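Print this article | E-mail this article

Soft Goods, Small Grippers: The Hallent Fold Kit on the Bench

Cloth remains awkward work for a two-finger gripper. A rigid part keeps its shape when touched; a folded towel does not, and its thickness changes with every fold. Hallent's Fold Kit is sold as an add-on for light arms already doing pick-and-place work, at a list price of $745.

The kit consists of a parallel gripper with two blunt black fingers, a wrist camera, a cable harness and a license for Gesix, the control software. Blomqvist, which distributes the kit, also offers a mounting plate for older arms – a separate purchase, and one that most shops will need.

Installation took a morning. The harness is well labeled, but the connector at the wrist sits close to the camera bracket and has to be seated before the bracket is tightened. The manual gives these steps in the wrong order. Calibration is handled by Gesix and asks for 13 poses over the work surface.

The camera's close view suits edge finding. Gesix looks for a corner or the end of a fold, then places the fingers on either side of the layers before closing. We ran it on a scuffed wooden top with visible seams, a harder background than the plain mat Hallent recommends. Lines in the wood can resemble a cloth edge, and the detection threshold needs to be set with that in mind.

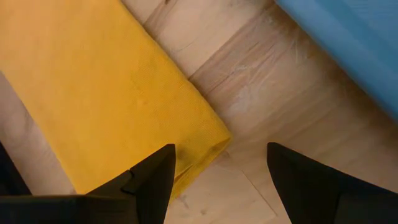
Grip and software

Closing force is set in software, with up to 13 saved profiles. Stacked layers call for a low approach and a slow close. The blunt tips are kind to fabric but need clearance at the surface, and thin single sheets are outside the kit's stated range.

Gesix exports its logs in a plain format that Plutport, the scheduling package, reads without conversion. Profile names are lost in the transfer – a small fault, but an irritating one on a shared cell.

Hallent covers the gripper for two years and the camera for one. Replacement fingers are sold in pairs through Blomqvist.

Print this article | E-mail this article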